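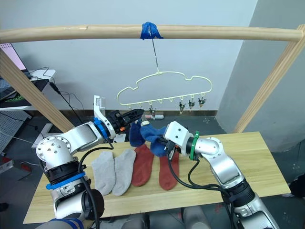 The Sock Department: A Small Gallery

Laundry blogs love a linen sheet. Sheets are easy. They hang flat, they catch the light, and they make you look like a person who owns a meadow. Socks get left out of the pretty pictures, possibly because they look like something the cat was working on. This page is for socks, and for the modest plastic object that keeps them off the radiator.

I have been drying socks on clip hangers for 20 years, most of them in apartments where the only outdoor space was the part you could lean out into. In that time I have gone through the big square kind (the Trultia, which folded up neatly and then folded up again by itself, fully loaded, in November) and the round kind, which spins whenever anyone opens a door. What I like now is the small one with a single bar. It holds a modest load and it makes no promises.

On the opening picture: gray socks, rust-red socks, and one navy hanging in front of the cloud. Yes, the hanger is shaped like a cloud. I resisted this for a while, on the grounds that I am an adult and that clouds are not what you want to see on laundry day. Then I noticed that a bumpy top weighs no more than a plain one, and I let it go.

I am also fond of the rod, which is a plain dowel with a wire hook bound on with blue tape. You can buy a proper rail for this. Skaver makes a handsome one that costs 56 dollars and arrives with a booklet. A dowel arrives with no booklet, and I have yet to feel the lack.

A few house rules, since people write in and ask:

Lay the socks out flat before you hang anything. It takes a minute, and it is the only point in the whole business when you can find out that you own an odd number of them without being upset about it.

Hang by the cuff if you care about the toes, and by the toes if you care about the cuff. I have held both opinions and lost friends over neither.

Keep pairs next to each other. Sorting dry socks at 3 in the morning before a flight is a skill, but so is juggling, and I don't want to do that either.

One sock to a clip. You can get 2 thin ones into a strong clip, and they will come out with a damp patch exactly where they met, and you will put them on anyway.

Now for the hardware. The clips, closer up: thin silver wires coming down from a plastic loop, a spring coil, and reddish-brown jaws on the one at the left. I have a weakness for a clip you can see the workings of. The all-plastic ones on my old Sakamoto looked tidier and gave up one after another over a single summer, each with a small snap, usually while I was in another room.

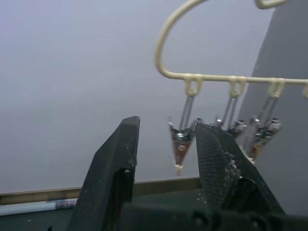
A reader signing as Bemau Balcony disagrees with me about metal springs, and says that anything metal near a wet sock will leave a rust dot by the end of the year, always on the white pair and always on the side that shows. Plastic may snap, the note goes on, but it has never ruined a sock. I accept the point about white socks. I gave them up long ago and recommend it.

Posted 20/07/2019

Print this page
E-mail this page to a friend

More from the gallery
Dish Towels, Folded and Otherwise
The Drawer Where Clothespins Go
Sweaters Lying Down
A Short History of My Ironing Board
Pillowcases in the Wind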